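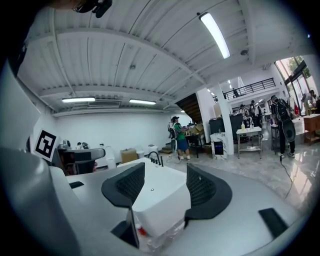

Fig. 1 Glossy white piece with clear plastic wrapping

4. Unpacking and placing your Skesetance bath

Do take your time over this part. An unhurried morning makes the whole job a good deal more pleasant, and the kettle will still be there when you have finished.

1. Clear the floor where the bath is to stand and sweep it well — grit will mark a polished tile as soon as any weight goes on it.
2. Open the cartons and peel the clear wrapping away by hand. Look through it before you throw it out, as small parts do like to hide in the folds.
3. Lay glossy pieces on a folded blanket, shiny side up.
4. Lift the bath with a helper at each end and set it down gently. Leave 15 cm between the bath and the nearest wall so that you can get a cloth in behind.

Caution: never lift or drag the bath by its spout or knobs.
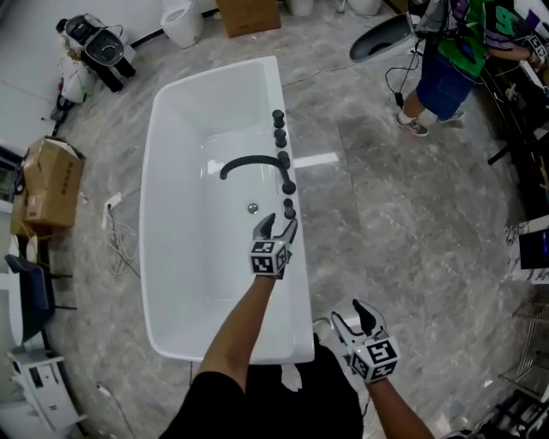 Choosing which way round the bath should face is worth a few minutes' thought, and it is far easier to change your mind before the plumber arrives. Stand where you would normally step in, and picture yourself reaching for the taps. With the black knobs and spout all along one long side of the rim, as in Fig. 2, the opposite side is the comfortable one for climbing in, and the tall curved spout reaches over the basin from the side. Keep 800 mm free on your stepping-in side if the room allows it.

5. Check the rim with a spirit level, lengthways and then across.
6. Wipe the bath with a soft damp cloth before going on to section 7.

Note: keep the cartons until the first fill is done.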